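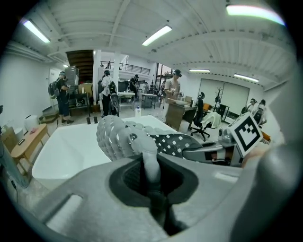
1/ Notes on the shared workroom on Taleo Street, for anyone fixing up a space like it. White walls, white ceiling, beams and ducts left showing, fluorescent lights.

2/ The unit is 903 square feet. We rent it from Skilleck. The lease lets us paint and move lights as long as an electrician does the wiring.

3/ When we got the keys in December the walls were tan up to shoulder height and a yellowish cream above that. The ceiling was the same cream, with brown spots near one duct from an old leak. The leak had been fixed before we signed. The spots had not.

4/ First job was cleaning. Ducts hold a lot of dust on top, where you don't see it from the floor. Abrehet Tekleab went along every run with a shop vac and a soft brush, then wiped them down with a damp rag. It took her two evenings.

5/ Do the tops of the beams too. We skipped one and found out when the roller pulled gray fluff into the paint.

6/ Stain blocker on the brown spots, two coats. One coat looked fine at night and the spots were back by morning.

7/ Ceiling paint was flat white from Bosimon. Walls are the same white in eggshell so they can be wiped. We thought about a light gray for the walls and put up a test patch. It made the corners look dark, so we went with white.

8/ Paint for the whole place came to $300, including the stain blocker and roller covers. We already had poles and trays.

9/ We did not box in the beams or hang a drop ceiling. A drop ceiling would have cost us height and made the ducts hard to get at. Painted the same color as everything around them, they bother me a lot less than I expected.

10/ Lights. We kept the fluorescents. Teshome Electric priced out LED panels for us and it was a fair quote, but we had just paid the deposit and the old fixtures worked. Maybe next winter.

11/ What we did pay for was moving two of them. They had been hung for a row of shelves that is long gone, so the middle of the room was dim and the back wall was very bright.

12/ New tubes everywhere, all from the same case. The old ones were a mix of warm and cool. If you sort small parts by color you want them to match.

13/ We wiped the fixtures while the tubes were out. Power off at the panel first, and give the tubes time to cool if they've been on. Worth doing even if you change nothing else.

14/ One thing I would do differently: white surfaces under bright lights are hard on the eyes by late afternoon. If you're buying tabletops or bins, get a dull finish or a light gray. I keep a brown paper mat where I do close work and that helps.

15/ Glare also depends on where you sit. I moved my chair so the nearest light is off to my left. Before that it was straight ahead and I was squinting all day.

16/ Sound is still a problem. Hard walls and a hard ceiling, so a dropped wrench carries. We plan to put felt panels on the wall by the door before we spend money anywhere else.

17/ Time from first vacuuming to last coat was over 5 weeks, working evenings. A crew would be much faster. Most of ours was waiting for paint to dry and for people to be free.

18/ Next up is the floor, which needs patching near the sink. I'll add to this thread when we get to it.

Comments (3)

ductandcover
Did you have to sand the ducts before painting? Ours are bare metal and the paint peels.

Lensa Demissie (author)
Ours had been painted before, so we only scuffed the shiny parts. Bare metal needs a metal primer first.

marlow_bench
Same experience with white tabletops. We ended up covering ours with gray mat.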